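Storing play blocks in a deep metal bin: floor wear, sorting and retrieval

Posted by Rozália Kopecký
July, 9:15 a.m.

I am responsible for the activity room at the Akstead community center. The room holds 337 rectangular blocks, which were previously kept in cardboard cartons on an open shelf. The cartons have reached the end of their useful life, and we have been given a large rectangular metal bin as a replacement. The bin is sound, but its floor shows wear from earlier use.

I would be grateful for guidance on the following points. First, should the floor of the bin be lined before the blocks are placed in it, or is a scuffed metal surface acceptable as it stands? Second, should the blocks be stacked in rows or simply placed in the bin without order? Our sessions last 30 minutes, and rows take a considerable part of that time to restore. Third, is it advisable to keep different colors together? The set includes dark green and reddish-orange blocks, along with several other colors, and certain activities call for one color only.

The bin will stand on the floor against a wall. It will be used by adults and by children aged six and over. We have a modest sum available for a liner but cannot replace the bin itself this year.

Vratislav Skála
July, 11:40 a.m.

The three points are related, and the condition of the floor should be settled first. Scuffing is generally a matter of appearance. Scratches that can be seen but not felt will not harm a block. Raised edges, burrs and flaking finish are a different matter and should be dealt with before the bin is put into service. The following order of work is suggested.

1. Empty the bin completely and wipe the floor with a damp cloth. Dry it thoroughly, including the corners.

2. Draw a folded cotton cloth slowly across the whole floor and along the lower part of each wall. Wherever the cloth catches, mark the place with chalk. Smooth the marked places with fine abrasive paper and wipe again.

3. Decide whether a liner is needed. For blocks that are lowered into the bin by hand, a bare floor is adequate. For blocks that are tipped in from a tray, a felt or rubber mat will reduce both the noise and the damage to corners. Cut the mat slightly smaller than the floor so that it lies flat and can be lifted out for cleaning.

4. Place the blocks in a single loose layer before deciding on rows. Blocks lying at an angle with space beside them are easier to pick up than blocks packed side by side, as there is room for a grip on both faces. Dark green blocks stand out well enough against a light gray floor, and a reddish-orange one can be found at a glance.
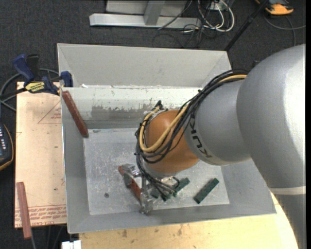 5. Keep a clear margin along the front wall. A block lying flat against the metal is awkward to lift, and knuckles are easily scraped on that side. A margin the width of one hand is sufficient.

6. Add a second layer only when the first is full, and stop well below the rim. If the collection does not fit, use a second container in preference to a deeper pile.

On the matter of color, full separation is seldom worth the effort in a shared room. I would recommend keeping in a separate tray only those colors that are requested by themselves. The remainder may be mixed. In a room I formerly supervised, we set aside 39 blocks in this way and left the rest in the main bin, and this arrangement remained in use until the room closed for renovation.

Please also confirm that the bin cannot slide. A metal base on a polished floor may move when someone leans on the rim.

Gajdoš
July, 2:05 p.m.

We use Bririx mats in ours. They are satisfactory. I would not glue them down. Ours were glued at first and removing them took most of an afternoon.

I do not agree about leaving blocks loose. With rows it is possible to see immediately whether any are missing. Our set is much smaller, however.

Rozália Kopecký
July, 4:30 p.m.

Thank you both. The cloth test was carried out after lunch and caught in two places, both near a corner. These have been smoothed. We will order a mat, leave it unglued and keep the blocks in loose layers for the time being, with the dark green ones in a tray of their own. Rows may be reconsidered for the end of term, when the full set has to be checked in any case.

I should be glad to hear from anyone who has used the Trilness felt liner, in particular whether it sheds fibers after washing. The bin is to be in service by the 13th.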